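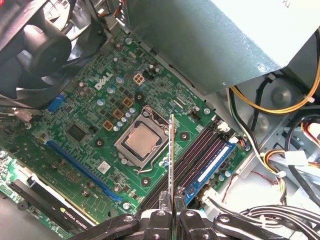
Good habits around a robot cell are mostly small ones, and most of what we have learned at the Flurkham bench has come from doing the same ordinary job a great many times and writing down what we wished we had agreed on beforehand. This page started as a gallery for the people at Konville who were setting up a bench like ours and wanted to see the work as it is done, and it has grown into a kind of picture-and-notes version of our house rules for memory work. The memory module goes in and out by its edge, held upright between two fingers, and everything the rules say about reach, force and loose cable comes back to a moment like that one, with the processor bare in its socket right beside it and the power cables looping along the side of the case.

I should say hello first. I am Jurgita Rebane, and I look after the written practice for the bench, meaning the rules, the checklists, and the arguments about the rules and the checklists. Dodero is our name for the desktop teardown and rebuild program. Toom is the name of the shared rulebook, which both sites now work from, and the notes that follow are taken from it with my own remarks mixed in. The last full revision was signed off on 8 August 2022, and I have tidied the wording for this page but left the rules alone.

Before the arm is enabled

Unplug the desktop at the wall, hold the power button in for a few seconds, and take the mains lead right off the bench. It sounds almost too simple to write down, but a lead left in the back of a case is the thing I find most often when I walk through, and it is the one thing I will stop a session for without any discussion at all.

Ground the chassis and check the bond to the fingertips. We do this at the start of each shift and again after any change of fingers. People are very good about their own wrist straps and then forget that the gripper is touching the parts far more than they are.

Dress the cables. Anything that can be tied back gets tied back, and anything that can't is moved out of the approach path and looked at again from the gripper's side. What looks tidy from a chair can look like quite a thicket from down by the slots!

If the cooler is off, say so on the job card. An uncovered processor changes the route the arm is allowed to take, and the next person to load a program needs to know that before they press anything.

Handling the module

Grip on the board edge, clear of the gold contacts. We went back and forth on this for most of June, with some of us wanting a grip across the chips because it felt more secure, and in the end the edge grip won because it leaves the operator a clear look at the slot.

Our force limit for closing the fingers on memory is set at 60 percent of the gripper's working range on this bench, and it is locked. Please don't take that number home with you -- it belongs to our fingers and our pads, and you will need to find your own with scrap modules.

Come in from above, straight down, and never sideways across the socket. If a straight approach isn't possible, the job goes to a person, and there is no shame in that whatsoever.

Check the notch before you lower. A module turned the wrong way around will sit there looking perfectly reasonable until force is applied, so the rule asks for a pause above the slot, a look, and a confirmation from the operator. The pause felt endless to everybody in the first week and now I don't think anyone notices it.

Stop on resistance. The program backs off by itself, the operator looks, and only then is a second try allowed. There is no third try. After two, the module is set down in the tray and the slot is inspected by hand with a good light.

People near the bench

One person holds the enable switch, and that person does nothing else. No phone, no screwdriver, no helpful reaching in to nudge a cable. If something needs nudging, the arm is disabled first, and the person says "hands in" out loud and then "hands clear" when they are finished.

Teaching a new path is done at reduced speed with the guard logic on. I know this makes for a long afternoon. Bring a sandwich.

Visitors stand behind the floor line. We love having visitors, and we will gladly put the wrist camera up on the big screen so you can see far more than you would by leaning over our shoulders.

Keeping the record

Each run gets a line in the log: the job number, the finger set, the force limit, who held the switch, and anything that felt odd. "Felt odd" is a proper column with its own heading, and it has earned its place many times over. The entry for run 1053 reads only "left finger a bit slow to open?" and led us to a worn screw thread that none of the other columns would have shown.

Fingers are inspected after every 50 runs, pads included, whether or not anything seems wrong. Tighten the screws to the figure on the card and initial it.

Near misses are written up the same day, in plain words, with no names. They are numbered, and number 71 is the one I hand to every new starter to read over coffee, as it was written by a very experienced operator who simply forgot to say "hands clear."

If you run a bench of your own and do any of this differently, I would dearly like to hear about it. Write to me care of the Dodero desk at Flurkham, and do mention which edition of Toom you have been reading, as the section numbers moved in the last one.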